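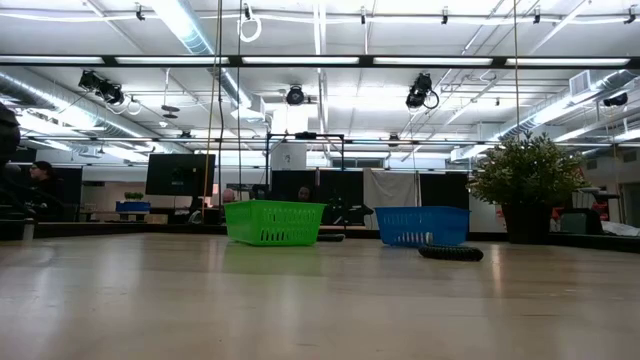

Je remets ici nos règles pour les cellules de tri, on me les a redemandées plusieurs fois ce mois-ci. Elles valent pour un bras posé en bord de table, à vitesse réduite, avec des gens qui travaillent dans la même salle. Fil un peu long.

1/ L'analyse de risques se fait sur l'application complète : bras, préhenseur, objets, table, logiciel, personnes. Un bras vendu comme « collaboratif » ne dispense de rien. Avec une pince à bords vifs ou un objet pointu, il faut reprendre l'analyse.

2/ Les textes de base : ISO 10218-1 pour le robot, ISO 10218-2 pour l'intégration, ISO/TS 15066 pour le partage de l'espace avec des personnes. Et ISO 12100 pour la méthode d'appréciation du risque. Si vous n'en lisez qu'un cette semaine, prenez le dernier.

3/ Vitesse. Chez nous, 230 mm/s au maximum tant que quelqu'un peut atteindre la table. C'est une limite maison, un peu sous les 250 mm/s habituels du mode manuel réduit. Elle est réglée dans la configuration de sécurité, avec mot de passe. Un curseur dans l'interface opérateur ne compte pas comme une limite.

4/ Arrêt d'urgence : deux boutons par cellule, un de chaque côté, accessibles sans passer au-dessus du plan de travail. On les teste à chaque prise de poste et on note le résultat. Un test non noté est considéré comme non fait.

5/ Le plan de travail. On y laisse les bacs, les objets de la série en cours et les éléments de décor prévus au protocole. Pas de tasse, pas de téléphone, pas de tournevis. Ce qui roule se range avant de lancer le programme.

6/ Les bacs. Deux couleurs bien distinctes, toujours les mêmes pendant toute une série. Si on déplace un bac, on le dit à voix haute et on le note. La moitié des écarts entre deux séries chez Trastulach venait de là.

7/ Les câbles, y compris ceux qui descendent du plafond. On fait parcourir au bras toute son enveloppe à vitesse minimale avant la première série et on regarde ce qu'il pourrait accrocher. À refaire dès qu'on ajoute un capteur ou qu'on change de préhenseur.

8/ Les personnes. Une seule a la main sur la cellule, et tout le monde sait laquelle. Les autres peuvent rester à leur poste dans la salle, mais personne n'entre dans l'enveloppe sans que le bras soit arrêté et que l'opérateur l'ait confirmé. « En pause » dans le logiciel ne veut pas dire arrêté.

9/ Le journal. Date, opérateur, version du programme, préhenseur monté, incidents. On y met aussi les presque-incidents, même ceux qui semblent ridicules. Depuis juin nous en avons relevé 25, dont 3 ont conduit à modifier la configuration.

10/ La relecture. Aiman Ismail reprend chaque analyse de risques avant la mise en service chez Jitaru, et il n'est jamais l'auteur du document qu'il relit. C'est lent - il faut environ 2 jours - mais on garde cette étape.

On m'a demandé si ces règles s'appliquent au projet Lodari. Oui pour les points 1 à 5 et 7 à 10. Pour les bacs, ils ont leur propre protocole, avec des emplacements marqués au sol et un chariot.

Autre question reçue : faut-il une barrière ? Ça dépend de l'analyse. À cette vitesse et avec des objets légers, on s'en passe le plus souvent. Avec des pièces lourdes ou coupantes, on en met une.

Dernière mise à jour de la liste : 30/11/2024. Si vous voyez un point à corriger, répondez sous le numéro concerné, c'est plus simple à suivre pour moi.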